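Bin picking notebook, August – grasp scoring from a fixed camera view

Last updated: August, 16:40

Setup same as before: KUKA over the gray bin, clamp left alone, tape marks on the table untouched.

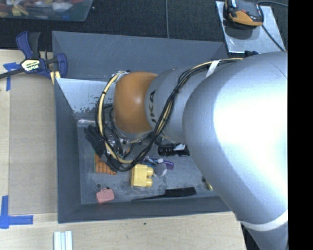
Question for this block: does re-scoring grasps after every pick beat scoring the whole bin once and working down the list? Vaida thinks the list goes stale after two or three picks. I thought it would last longer than that.

Method. 200 attempts per condition, alternating in blocks of 20 so that lighting drift hits both the same way. Object mix drawn from the usual pool of toys, brushes and soft stuff. Candidates come from the Kirau sampler, 24 per image, top one executed. A pick counts if the object is still held over the drop point. Anything knocked out of the bin counts as a miss.

Results
Score once: 126 of 200
Re-score each pick: 163 of 200

So 37 more successes for re-scoring. In the score-once runs most misses came from the third pick on, when neighbors had shifted. Vaida was right.

Soft items are still bad in both conditions. Cloth gets a high score wherever it folds up, and then the fingers close on the top layer and slide off. Clear plastic is worse – depth comes back with holes in it and the sampler puts candidates on the floor underneath. I masked depth holes larger than a fingertip for the last two blocks. Fewer floor hits, but too few trials to say more.

Cable loop at the wrist hides part of the bin at some approach angles. Manouchehr wants the image taken with the arm parked, which adds time to each cycle. Try it on one block before deciding.

Log folder now has 1,558 labeled attempts counting the earlier runs. Ilze is checking labels on the cloth ones, some are marked success with two items held.

To do
– rerun score-once with a list cap of two
– parked-arm images, one block
– ask Helju for the older depth filter settings
– check strain on the cable ties before the next long run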